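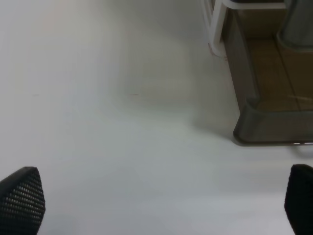
The Rotholm Gauge

The tide gauge at Rotholm was a steel pipe bolted to the north pier, with a float inside it and a pen recorder in a hut above. Selina Fankhauser was sent to close it. The work order allowed two days: one to level the gauge against the benchmark, one to pack the recorder and the paper rolls.

Malou Lund met her with the key. She had changed the paper every week for 18 years and had been paid for 6 of them.

"The clock runs slow in November," she said. "I write the correction in the margin."

Selina set up the level on the pier and took the first sight to the brass bolt in the church step. The second sight, to the gauge, came out 200 millimeters low. She reversed the run and got the same figure. She checked the staff for a bad joint and found none. The last survey, signed G. Hafstein, had the gauge within two millimeters.

In the hut she went through the rolls. The trace was clean, with spring tides and neaps where they belonged. No step appeared in it anywhere. If the pier had dropped, the pen should have shown the sea rising.

"Has anyone moved the float?" she asked.

"I shortened the wire."

"When?"

Malou took down a school notebook with a gray cover. It had 1,865 entries, most of them one line long. Paper changed. Paper changed, ice in pipe. Paper changed, pen dry. Every few weeks there was a second line: wire taken up, four millimeters. Wire taken up, three.

"The pen was creeping off the top," Malou said. "Grethe told me to keep it on the printed line."

"She meant the paper. She meant to line up the edge of the paper."

Malou considered this. She turned a few pages back and then a few forward.

"She didn't say paper," she said.

Selina sat on the recorder case and added the second lines in pencil. It took most of the afternoon. Malou lit the stove, went out to look at the boats, and came back with bread. The total was 198 millimeters. Selina added the column again from the bottom and got 198.

She phoned the office at Kvaran and reached Shigeru Nomura, who had the closing file open.

"Can the record be used?" he asked.

"With the notebook, yes. Without it, no."

"Then put the notebook on the packing list."

Malou had her hand on the cover. She asked whether she could keep it until the paper ran out, as the roll had five days left on it. Selina looked at the work order, crossed out the departure date, and went to ask about a room.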